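Boletín de la Sociedad de Lexicografía Kamolrat
Tiempo de lectura: 5 minutos

Los nombres de las cosas pequeñas: avance del glosario de oficios

La Sociedad de Lexicografía Kamolrat ha cerrado la primera fase de su glosario de voces de oficio, dedicado a las palabras con que talleres, imprentas, cocinas y almacenes designan sus útiles cotidianos. El repertorio reúne 405 entradas, redactadas a partir de un fichero de 3,000 papeletas que los colaboradores han ido remitiendo a la sede de Plillbridge. La consulta pública quedará abierta en julio y los socios recibirán con antelación las pruebas de las letras A a la D.

El proyecto nació de una dificultad conocida por cualquier redactor de diccionarios. Las obras generales recogen con solvencia el martillo, la lima o el cedazo, pero guardan silencio ante la pieza que sujeta, la que separa o la que se coloca debajo para que otra no baile. Quien trabaja con ellas las nombra sin vacilar. Quien no trabaja con ellas recurre a «chisme», «cacharro», «trasto» o «cosa», y el lexicógrafo, que suele pertenecer al segundo grupo, tarda en advertir que existe una palabra.

La dirección del glosario corresponde a Nuanchan Wattanapong, responsable durante años de la sección de terminología de la Sociedad. En la nota preliminar se explica el criterio de admisión: una voz entra en el repertorio cuando ha sido documentada en dos talleres sin relación entre sí, o bien en un taller y una fuente escrita. Se han descartado, por tanto, muchas denominaciones familiares, algunas muy expresivas, que vivían en una sola casa y que probablemente no saldrán de ella. La nota lamenta esta pérdida y anuncia que las papeletas rechazadas se conservarán ordenadas en el archivo.

El metafórico es, con diferencia, el procedimiento de formación más productivo. El cuerpo humano presta sus partes a las herramientas con una generosidad que ya señalaron los tratados antiguos de retórica: la boca de las tenazas, los dientes de la sierra, el cuello de la botella, la oreja del martillo de carpintero, el ojo de la aguja, los brazos de la balanza. Los animales aportan otro tanto. Se llama «gato» al aparato que levanta pesos y también, en numerosas carpinterías, al instrumento que aprieta dos tablas encoladas; se llama «grúa» a una máquina por el ave zancuda, y «burro» a un soporte que, según la región y el oficio, sirve para cosas muy distintas. El glosario dedica a «burro» una de sus entradas más extensas, con 31 testimonios.

Más complejo resulta el caso de los diminutivos. En español, el sufijo no siempre indica tamaño. Una «manilla» no es una mano pequeña, ni una «ventanilla» cumple el papel de una ventana reducida, y el hablante que pide «la horquilla» rara vez piensa en una horca. El equipo ha procurado distinguir entre el diminutivo vivo, que se forma en el momento y desaparece con la frase, y el fosilizado, que ha adquirido significado propio y merece entrada independiente. La frontera no siempre es nítida. En varias ocasiones se ha optado por registrar la forma y dejar constancia de la duda en la marca de uso.

Pongsak Thepsuriya, encargado de revisar las etimologías, ha presentado un informe sobre las palabras que han cambiado de oficio. «Troquel», «matriz», «plantilla» y «molde» circulan hoy por sectores que en su origen no compartían vocabulario alguno. El informe recomienda prudencia ante las explicaciones demasiado ingeniosas, pues los talleres, como los pueblos, gustan de contar de dónde viene cada nombre, y la anécdota suele ser posterior a la palabra. Tres de las etimologías recibidas durante la recogida han sido retiradas del texto y trasladadas a un apéndice de tradiciones orales — decisión que, según consta en acta, fue objeto de un debate prolongado.

También se ha examinado la convivencia de términos patrimoniales y préstamos. La postura de la Sociedad es descriptiva: el glosario recoge el extranjerismo cuando se usa, indica su pronunciación habitual y remite a la voz española si esta se emplea realmente. No se proponen equivalencias de nueva creación. La experiencia del vocabulario anterior, publicado con el título de Trekodeo, mostró que las alternativas ideadas en un despacho apenas llegan a los talleres, y que su presencia confunde al lector que consulta la obra de buena fe.

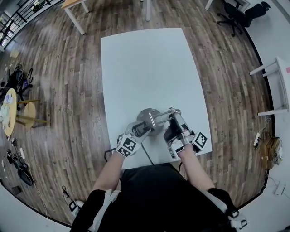
El capítulo de los verbos plantea exigencias propias, ya que un mismo gesto recibe nombres diferentes según la fuerza, la duración y el propósito. «Coger», «asir», «agarrar», «prender», «sujetar» y «aferrar» figuran en los diccionarios como sinónimos próximos, pero los informantes los separan con firmeza. Para una pieza de metal con base redonda y varillas que se elevan de ella, tomada por los dos lados a la vez con una pinza en cada mano, la mayoría de los consultados prefiere «sujetar» y reserva «agarrar» para el movimiento rápido o brusco. «Asir» se reconoce como correcto y casi nadie lo pronuncia. La redacción ha incorporado estas diferencias mediante ejemplos breves, sin alterar las definiciones.

La segunda fase se ocupará de las expresiones fijas, entre ellas las que han pasado del taller a la lengua común, como «apretar las tuercas», «limar asperezas» o «dar en el clavo». Está previsto, además, un anexo sobre las voces recogidas en Vileswood, cuya abundancia de variantes aconseja un tratamiento separado. Los socios que deseen participar pueden solicitar papeletas en blanco a la secretaría. Se ruega anotar en cada una la palabra, la frase completa en que se oyó y el oficio del hablante; no es necesario proponer definición.

La presentación de las pruebas tendrá lugar un sábado por la mañana en la sala de lectura de Plillbridge, con intervención de ambos responsables y un turno de preguntas. La asistencia es libre para los socios, previa comunicación a la secretaría. Las observaciones sobre las entradas impresas se admitirán por escrito hasta el cierre de la consulta y deberán indicar la página y la acepción a que se refieren.

Artículos recientes

El punto y coma en la correspondencia comercial
Palabras que solo viven en plural
Normas para la remisión de papeletas
Reseña: vocabulario de la panadería y el horno
Del archivo: cartas al director sobre la palabra «cacharro»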